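Nillon Sketchers list
Re: [nillon-sketch] cataloging outdoors??
Posted in February

Ayana Beyene wrote:
> Hi all, I have over 600 old sketchbook pages to label on the laptop
> and I can't face another afternoon of doing it in the spare room.
> Does anyone on here do their file naming outside? I've got a glass
> patio table and the mouse just skates around on it. The pointer
> jumps to the corner and then sits there. Also everything I put down
> ends up in a heap with the paints. Tips welcome, even bossy ones!
> Ayana

Hi Ayana, and hi everybody else who has been quiet since the Grarnimthorpe outing,

Bossy tips it is! I moved my whole labeling operation onto the patio last fall and I'm now up to page 1165, so I feel qualified. Our table is the round kind with the bumpy glass top, very pretty in the sun and hopeless for a mouse. I tried it straight on the glass for one morning and it drove me up the wall. I also tried a place mat (slid), a folded dish towel (don't bother) and the back of a watercolor pad, which worked okay until I needed the watercolor pad.

So, what I do now:

1. Get a real mouse pad. Mine is round, pale green and yellow with a pink wrist rest, a bit silly looking, and I love it. The squishy part matters more than I expected — a glass edge under your wrist for an hour is no fun at all. I angle it so the wrist rest comes toward the lower left, which suits my arm, but play with it.

2. Keep the near half of the table for mouse things and push everything else to the far edge. Paper, booklets, the green tube, all of it goes in a line along the back. The one thing I let creep forward is the little yellow and white card.

My table, mouse and all:
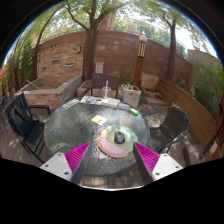
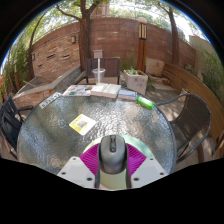
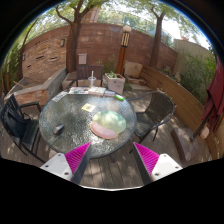 3. Sort your paper before you sit down. I do a stack of pages indoors, in order, and carry them out in a folder with the lid of a paint box on top for weight. If you bring out the whole pile you'll spend your time chasing it across the deck. Ask me about page 1019, which spent a night in the hydrangea.

4. Watch where the sun is. Our glass throws a lot of glare back up by lunchtime, and I gave up trying to read file names through it. I start around nine and quit when I catch myself squinting. An umbrella would fix it, I know, I know, but ours is broken and I keep not calling Foulkes about the part.

5. Paints are allowed, but as a reward. I name twenty files, then I get to paint something for ten minutes. Keep your water cup at the back too! A spill runs into all those little dips in the glass and takes forever to mop out.

On the naming itself, I copied the system from the Vutham handout (place, then month, then page number) and dropped the part about color codes, which was too fussy for me. If anybody still has the second sheet of that handout, could you send it along? Mine has coffee on the good half.

Ayana, does your table have the smooth glass or the bumpy kind? If it's smooth, you might want one of those grippy shelf liners under the pad so it stays put. I have half a roll left and can bring it to the next sketch morning if you're coming.

Bye for now, back to page 1166.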